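3.2 Objects and table surface

The study asks how the form and the colour of a small household object influence the way people place it on an open surface. For this reason the choice of objects was made before the choice of participants, and we describe it first. All sessions took place in one room of the Mirnley workshop, at the same table. 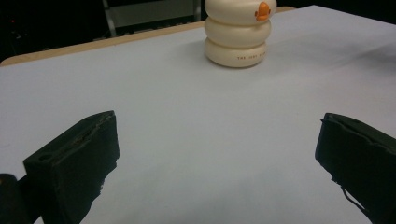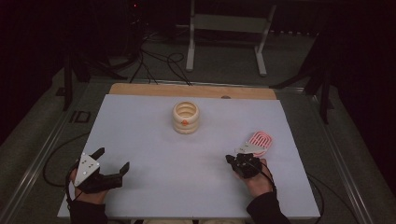 Figure 2. The cream-coloured stacked object on the table, from close to the surface (first) and from higher up, with the pink ridged object to its right (second).

The cream-coloured object, which we call "the cup" in the rest of the paper, is made of three rounded rings, one on top of the other. It is open at the top and hollow inside. We selected it after a pilot with straight-sided cups, in which the participants nearly always took hold at the same height. A ringed side offers several possible places to hold, and the narrow parts between the rings seem to invite the fingers. On the middle ring there is a small orange dot. It serves as a mark of direction: a round cup has no front, and without the dot it would not be possible to say whether a participant had turned it during the placing.

The second object, "the arch", is pink and has the shape of a long U. Its raised ridges, white and pink, run parallel along the length. In contrast to the cup, the arch has a clear long axis, and one end is different from the other. A person who puts it down must therefore choose an angle, even if he or she does not think about it. This choice was the main interest of the second task.

Both objects are light in colour and were seen against a light background. We discussed this question for a long time. Ersoy argued in April that a pale cup on a pale surface is harder to judge in distance, and that a darker cloth would give cleaner results. We agree that the contrast is low. However, in ordinary kitchens pale dishes often stand on pale worktops, and we wished to stay near to this situation. The surface was therefore kept plain, with no pattern, no lines and no printed marks which could help the participants to find the middle. The wood behind the far edge was left visible. It gives one straight border to which the position of the cup can be compared, and in our view this is a fair copy of the back edge of a worktop.

3.3 Procedure

Each participant performed 30 placings with each of the two objects. The placings were divided into blocks of 10, and between the blocks there was a short pause, during which the participant could stand up and walk in the room. The participants stayed on the near side of the table for the whole block.

In the first task the participant was asked to put the cup "in the middle of the free space". No further explanation was given. Some participants asked if the middle should be measured from the wood or from the end of the table, and the answer was always that they should decide by themselves. In the second task the cup was already standing in its place and the arch had to be put down "so that it looks right next to the cup". The wording was first prepared in Turkish by Demirtaş and then translated. The word "right" has in English also the meaning of a side, and this caused a misunderstanding in two cases - both of these blocks were repeated with the word "good".

The room was kept at low light away from the table. We did not control the daylight, and the sessions on Thursday afternoon were darker than the others. A comparison of these sessions with the rest showed no clear difference in the distance to the wood, but the number of placings is small and we do not wish to draw a conclusion from it.

3.4 Measures

For the cup we noted the distance between its base and the wooden edge, and the direction of the orange dot. For the arch we noted the distance to the cup, the angle of the long axis, and which end was turned to the participant. The notes were made by one author and checked by another. When they did not agree, the placing was measured again from the record. Together with the placings from the Dimine group, which used the same two objects and the same instructions, the material contains 800 placings.

We followed the Okora coding sheet for the angles, with one change. The original sheet has a single class for all tilted positions. In our material the arch was often left in a tilted position, and one class would hide the difference between a slight turn and a strong one. We have therefore divided it into two, and the limits are given in the appendix.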